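Automation in the Linen Room: What Changes for the People Who Work There
Project report, Work and Technology seminar
Group members: Lamduan Yimyam, Fergus Rankin, Ruairi Aitken
Project adviser: Réjean Nguyen

1. Background

Our group chose to study a workplace where a robot has been added to a job that people still do. Most of the reading for the seminar was about factories and warehouses. We wanted something smaller. Trornton is a commercial laundry in Amisholm that washes and folds scrubs, towels and table linen for clinics and restaurants. It has 60 employees on two shifts. The linen room, where clean goods are sorted and folded, has been using a two-armed robot from a company called Stetier since the spring.

Our contact was Gumaro Espinoza, the day shift supervisor. He let us visit 4 times, sit in on a shift change and talk to anyone who wanted to talk. Ruairi took most of the notes. Fergus handled the production sheets and Lamduan did the interviews.

2. How the work was done before

Before the robot, a folder at Trornton did the whole job from start to finish. Carts came in from the dryers. The folder pulled out a piece, checked it for stains and tears, folded it, and put it on the stack for the right customer. People were assigned to a table for the week and had a target for each hour. The older workers told us the folding itself was not hard. The reaching was. Several of them mentioned their shoulders before we had asked about it.

The checking was never written down as a separate task. It was something you did while your hands were busy. This became important later.

3. How the work is done now

The robot is used for picking pieces out and passing them on. It does not do the final fold on anything with sleeves. Two people work beside it on each shift. Their title on the schedule is "cell operator," but everyone we met just said they were "on the robot." They load it, watch it, and step in when it stops.

We expected the robot to have simple metal claws. The hands are closer to a person's hand than we thought, with separate fingers and rubbery pads at the ends, and a padded cover goes over the wrist. Operators are responsible for looking over the covers and the finger pads at the start of the shift. Gumaro said he had not planned on this being anyone's job. 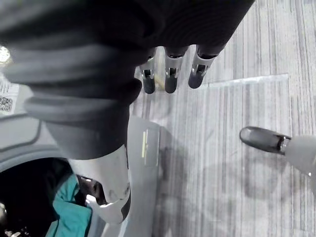

Figure 1. The covered hand and its three fingers, with teal fabric in the opening at lower left.

A large part of the operators' day goes to small crumpled pieces. Flat towels give little trouble. A piece that has balled up can be picked up by the wrong layer, and then it has to be let go and picked up again. The operators can predict this well. One of them could tell from across the room which cart was going to be slow.

When the robot stops, the operator chooses between two things. They can clear the piece by hand and restart, or they can guide the arm through the pick using the controls. The second takes longer but Stetier asks for it, as the recordings are used to improve the picking. On a busy day people clear it by hand. Gumaro knows this and does not argue with them about it.

4. What the numbers say

Trornton gave us the stop log for one week on the day shift. It listed 782 stops where an operator had to do something. Fergus sorted them by the reason code entered. The most common code by far was "other." When we asked about it, the operators said the list of codes is long and "other" is at the top of the screen. We decided not to build any argument on the reason codes.

The log also does not show how long each stop lasted. We asked for this and were told the system stores it but the report does not print it.

5. What changed for the workers

No one was laid off when the robot came in. Two positions that opened up over the summer were not filled, and people noticed. A worker on the evening shift said she did not worry about her own job but would not tell her niece to apply.

The physical side of the work has improved for those on the robot. They reach less and walk more. They also stand and watch for long periods, which some of them disliked. One man asked to go back to a folding table after a month. He said the day went faster there.

Stain checking is the change we think matters most. Operators beside the robot no longer handle every piece, so stains were getting through to the stacks. Customers complained. Trornton moved the check to the folding tables, and the folders there now have an extra task with the same hourly target. When we raised this, Gumaro said the target was under review. It had not changed by our last visit.

Pay was another issue. Cell operators get no extra pay, though they had training from Stetier and the folders did not. Opinions were split. Some operators felt they had learned something worth money. Some folders felt they were the ones with more work.

6. Comparison site

We had planned to compare Trornton with Bautista, a smaller laundry that still folds everything by hand. We only got one short visit there, in November, and the owner was called away during it. We have left those notes out except to say that their folders also talked about shoulders.

7. Limits of this report

We spoke mainly with the day shift. We did not speak with Stetier. The people who agreed to be interviewed may be the ones with stronger opinions, and Gumaro introduced us to most of them. We also had no figures from before the robot arrived, so anything said here about the earlier period comes from memory.

8. Suggestions

We sent Trornton a one-page summary. It suggests setting a new hourly target for tables that do the stain check, shortening the list of stop codes, and rotating people on and off the robot by the day and not by the month. Gumaro replied that the rotation could be tried after the holidays.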